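Deux soirs de suite à la salle Bugti

11 mai 2024

Je suis allé voir le même spectacle musical deux soirs de suite. La première fois, j'avais acheté ma place en avril. La seconde, c'est une collègue malade qui m'a donné la sienne. J'ai hésité à y retourner et je suis content de l'avoir fait.

Le spectacle s'appelle Clestton. C'est une histoire de chantier naval dans les années cinquante, avec un contremaître, sa fille et un syndicaliste qui chante beaucoup. La troupe tourne depuis l'automne et passait par chez nous pour une petite semaine. La salle Bugti est un ancien cinéma. On y est mal assis au balcon, bien assis à l'orchestre, et l'acoustique est sèche, ce qui convient aux textes.

Le premier soir

J'étais au balcon, côté jardin. Le rôle du contremaître est tenu par Patricio Montoya, que je ne connaissais pas. Il a une voix de baryton assez sombre et il ne force jamais. Dans sa première chanson, « Boltdale », il reste assis sur une caisse pendant les deux couplets et ne se lève qu'au refrain. C'est peu de chose mais la salle s'est tue d'un coup.

Le reste de la distribution est inégal. La fille chante juste et joue un peu trop. Le syndicaliste fait l'inverse. L'orchestre est réduit - piano, contrebasse, clarinette, un batteur - et par moments on aurait voulu des cordes, surtout dans le final du premier acte.

Je suis rentré à pied, tard, avec la mélodie de « Boltdale » en tête. Je la fredonnais encore le lendemain matin en me brossant les dents, et je n'avais toujours pas retrouvé les paroles du pont.
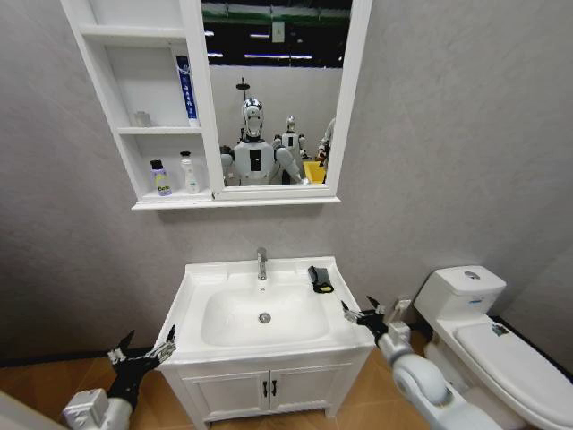 Le second soir

Cette fois j'étais à l'orchestre, au sixième rang. On voit les visages et cela change pas mal de choses. La scène de la dispute, qui m'avait paru longue la veille, passe très bien quand on distingue les regards du père. Le syndicaliste était aussi en meilleure forme, ou alors on l'entendait mieux d'en bas.

J'ai enfin compris les paroles du pont. Il y est question d'une lettre que le contremaître n'a pas envoyée, et la lettre revient au second acte. Du balcon je n'avais rien saisi et la fin m'avait semblé tomber du ciel.

Un problème de micro pendant le duo, par contre. La fille a continué sans amplification et le pianiste a joué plus doucement. Les gens ont applaudi avant la fin du morceau, ce qui m'a un peu agacé.

Le disque

Il y avait une table dans le hall avec le disque de la troupe, sorti chez Markent. Tirage de 2000 exemplaires d'après la pochette. Je l'ai pris. L'enregistrement est propre, avec une vraie section de cordes cette fois, mais « Boltdale » y est plus rapide que sur scène et Montoya y perd un peu. Je préfère la version lente.

Le livret donne tous les textes sauf celui du duo. J'ai écrit au label pour savoir pourquoi, pas de réponse pour l'instant.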